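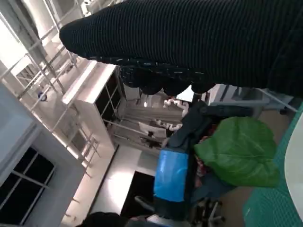

Wrist camera tracker latches onto the near stuff and the pose wanders off

I'm getting visual odometry going on a wrist camera with Tratska and I'm so close to having it work that it's driving me a bit batty. The pose looks great for a stretch, then it slides away sideways as if the room had been picked up and carried off. I drew the keypoints on top of the images last night and there's a clear pattern. Where a black ribbed knit fills a lot of the view, the detector goes wild for it, all those fine closely spaced ridges and the lumpy fringe along the bottom edge, and the lovely solid things behind it (the white railing, the window with the dark panes, the glass-doored cabinet) get the leftovers. Add the steep tilt of the room and I suspect my keyframe matching isn't happy either.

Settings, for anyone who wants them:

Detector: the default corner detector, capped at 200 points per image
Matcher: default, with the rotation check left on
Recording: 2,295 images, no inertial data at all
First bad jump: image 236
Loop closing: off

What I've tried so far is raising the corner threshold (it removed points from the pale wall area first and left the knit nearly untouched) and cropping away the top of the image. Cropping did help! But it throws out railing as well, and in other views the top isn't where the trouble is, so it feels like a cheat that will bite me later.

My questions are these. Should I be masking before detection or throwing out matches afterward? And is the tilt a real problem or am I blaming it for nothing? I'd love to keep this running live on a laptop with no graphics card if there's any way to do it.

Adding a second view from the same place. There's much more of the room to work with in it, right through to the curtained area with the two white arms on the bench, and there's that green mat with the white grid at the right, which my matcher adores for all the wrong reasons.

Colleen Cormier

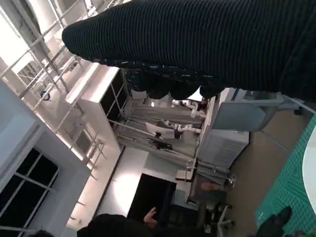
Replies

ferrule_and_pin

Oh, I like this one. I went through the same thing in November and came out the other side with a tracker I'm really fond of, so don't give up on it.

Mask before detection. If you wait until after, the cap has already done its damage: you've got 200 places to fill and the ridges have grabbed most of them, so even a perfect outlier test leaves you with a handful of points on the background. Tratska takes a mask image per frame. It's under the detector options, and any non-zero pixel means "allowed". Grow the blocked area a bit past the edge of the fabric, or you'll get strong corners right along the boundary where it crosses the cabinet and the shelves. Those are nasty, as they don't belong to any real point in the room.

For making the mask live on a laptop, I'd start simple. I labelled a small batch of images by hand in Gerkier, trained the littlest segmentation model I could find, and ran it at a quarter of the resolution on every 5th image. In between I just reused the last mask, grown a little more. Ugly edges, but the tracker doesn't care. Please don't be tempted to mask "everything dark", because you'd lose your window panes and the cabinet doors, and their light dividers against dark glass are the best corners you have.

Second thing, and do this even if you skip the mask: split the image into cells and cap the points per cell. It's one line in the config and it was the most satisfying change I made all month. The railing starts getting its fair share right away.

On the tilt, I think you're blaming it for nothing, at least frame to frame. The camera turns a small amount between neighbouring images and the tracker never needs to know which way is up. It only matters if you're matching against a map built with the camera level. Then check that your descriptor is one of the rotation-aware ones. The plain patch one in Tratska isn't, and it's been the default since the Sæther branch was merged.

pelmet

just use a depth camera and drop anything closer than arm's length. way easier

Colleen Cormier

Thanks pelmet, I'd love one, but the recordings are already made and they're colour only.

ferrule_and_pin, the per-cell cap took me two minutes and the jump at 236 is gone! It still drifts later on, so I'm labelling for the mask now. And yes, I was on the plain patch descriptor. I had no idea.

odd_quaternion

Adding to the good answer above, about the grid mat. Repeating squares match each other nearly as well as they match themselves, so a slip of one square looks like a tidy, consistent motion and sails through the outlier test. Tighten the ratio test (best match against second best) and most of those go away by themselves. I wouldn't mask the mat completely, as its outer edge is fine to track.

I'd also block people. Your second view has a raised hand and a dark-haired head down at the bottom, and office chairs on casters not far off. Hands and heads are an easy class to add while you're labelling anyway. Chairs I'd leave in and let the outlier test deal with.

If you do turn loop closing on, wait until the masks are in. Otherwise it'll happily recognise the knit and tell you you're home. There's a thread on the Zemside board with a script that plots masked and unmasked keypoints side by side for a whole recording, well worth digging up. Post your plots when you have them, I'd really like to see how the later part of the run turns out.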